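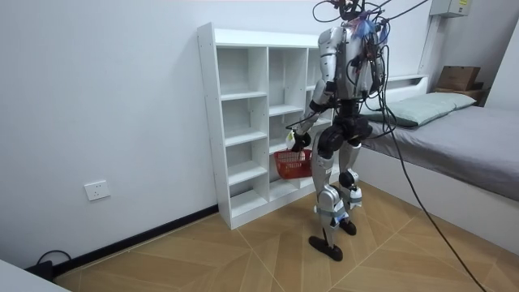 Mei-kuen Wu asked, after reading the October report, whether the open unit should stay in the small room at all, or whether the play food would be better kept in closed boxes in the hallway store. The point was raised again by the Sjögren fund at the budget review. It is answered under Storage format below.

Lorau Play Room, storage and sorting
Progress report, second period

Status
The white cubby unit remains against the wall in the small room. Positions across the floor were compared and the present one kept, as it leaves the widest clear strip of parquet. The bed has not been moved. No change to the room layout is planned before the end of the grant.

Inventory
The loose play items have been listed in full. The list stands at 700 entries, including blocks, vehicles and animals kept outside the small room. Play fruit is the first group to be sorted onto the unit. Pieces with split seams or worn color were withdrawn and are recorded separately as losses. Nine were withdrawn in the period, against a budget allowance of 20.

Storage format
Closed boxes were priced and are not recommended at this stage. Children at the sessions choose by sight, and a lidded box in the hallway adds a trip and an adult to each choice. The open unit costs nothing further. The disadvantage is dust, which is dealt with under Cleaning. Fruit goes out to the unit in a basket and comes back in the same basket at the end of a session. The working rule is that each kind of fruit has its own cubby and that the cubby is left clear before anything new is placed in it. 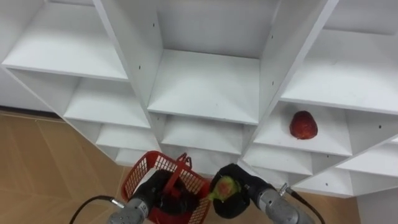

The rule has one weak point. Small pieces such as the strawberry are easily overlooked by an adult standing at the unit, and several were missed at put-away in the first weeks of the period. The closing check now includes a look into each cubby from the front, at child height. Misses have been fewer with the check in place, but the records are too short to give a rate.

Labels
Picture labels were ordered from Trakura. The first delivery was printed on paper stock that curled and was sent back. The replacement is on film. Labels will go on the front edges of the boards, where they can be peeled off and moved if the grouping changes. Fixing them to the dividers was considered and dropped – the holes in the panels may be needed later for fittings.

Cleaning
Boards are wiped with a damp cloth, top row first, then dried. The inner corners take the longest. Two wipe-downs a week is the present schedule, and it will be kept through the winter. Baskets are rinsed separately, with particular attention to the mesh, which holds lint. 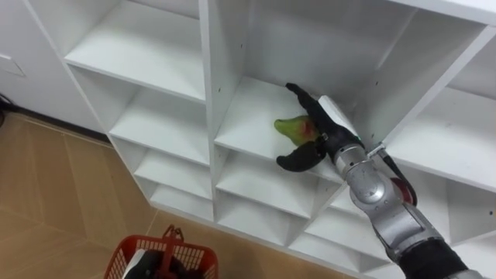
Put-away procedure
1. Bring the basket to the unit before collecting anything from the floor.
2. Collect the fruit and check each piece for damage.
3. Place one kind at a time, setting each piece well back from the front edge.
4. Check every cubby from the front.
5. Return the basket to its place and sign the sheet.

Step 3 was reworded this period. The earlier text said only "on the shelf," and pieces left at the edge were being knocked to the floor. 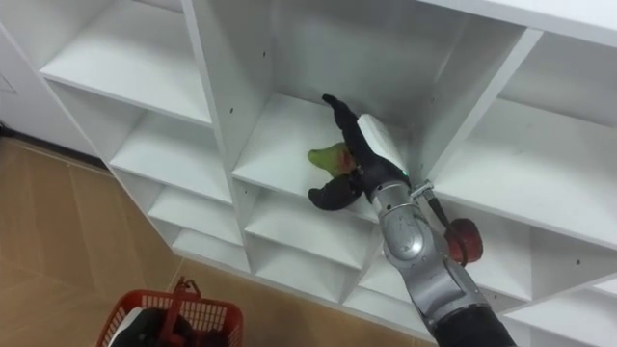
Report by Ronja Eide
November 26, 2025

Open items
The Vorken quote for a second set of baskets has not been received. If it is not in by the next report, the present baskets will be kept and the line released to cover labels.

The larger fruit – pears, mangoes and similar shapes – is to be moved to the central cubbies permanently, subject to agreement from the session leaders. The groupings for vegetables and bread are still in draft and will be sent to Mei-kuen Wu for comment before any labels are printed for them.

Spending is within the approved amount. No transfer between budget lines is requested for this period.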